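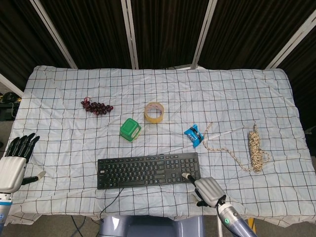

Enseñar a un robot con las propias manos

Lama Jaber lleva toda la mañana dentro del robot, como dice ella. Se pone los guantes, respira y los dedos negros del otro lado de la sala se mueven con los suyos. «La primera vez grité», recuerda. «¡Abrí la mano y él la abrió conmigo!»

En Zindano graban demostraciones por control remoto: ella hace la tarea, el robot la ejecuta y cada intento queda guardado. Desde julio suman 1.426. El teclado es su favorito.

«Pulsar una tecla parece una tontería hasta que lo intentas sin tacto», explica. «Tienes que fiarte de los ojos. Tardé 29 intentos en quedarme contenta con uno».

Uvas, cinta de embalar, una cuerda: el resto de la mesa también cuenta. Jihad Khalaf, que revisa las grabaciones, defiende el desorden con verdadera pasión. «Una mesa despejada enseña poquísimo. Y la tela con arrugas me encanta, porque cada día cae de otra manera».

¿Y cuando algo sale mal? «Lo guardo igual», contesta Khalaf. «A veces Lama se equivoca, corrige sobre la marcha, y esa corrección es oro».

Ahora preparan 200 demostraciones con la cuerda. Jaber ya se está poniendo los guantes otra vez.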